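Mostix Layout Sketches
Data card, revised in March

A set of scrapbook page sketches with matching cut lists, for crafters who plan a page before touching the paper.

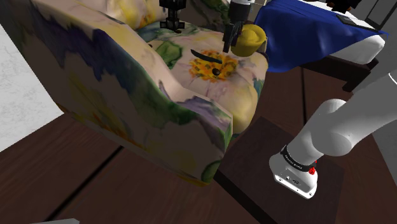
Contents

The set holds 456 sketches. Each one is a plain line drawing of a single or double page and has a text file of the same name. The text file lists every mat, strip and photo opening with its width and height in inches, in the order the pieces are glued down.

Sketches are sorted into 14 folders by number of photos and page size. A double page counts as one sketch.

Sources

Most sketches were drawn for the Plurnereo page-a-week challenge and handed over when it closed. The rest come from the Figueiredo class handouts. Those were on paper, so they were scanned and redrawn — expect small differences in line weight.

Fields in the text file

page: finished size
photos: number of openings, 0 to 6
mats: layers under each photo
strips: border and accent strips, longest first
title: where the title block sits
notes: free text, often blank

Measurements are to the nearest eighth of an inch. Mats are listed at cut size, with the hidden part under the photo included. To save cardstock, punch out the center before gluing.

Known problems

5 sketches have a cut list that adds up to more than one sheet of 12 x 12 cardstock. They are marked "two sheets" in the notes field.

Older Plurnereo sketches give no title position. The field reads "open" in those files.

Stamped and inked areas are shown as gray shading only. No ink or paper names are recorded.

Use

Free for personal pages, cards and classes. Kits made for sale need a line crediting Mostix. Do not resell the sketches on their own.

The Uton cutting file converter reads the text files as they are. Leave the field order alone or it will skip the strips.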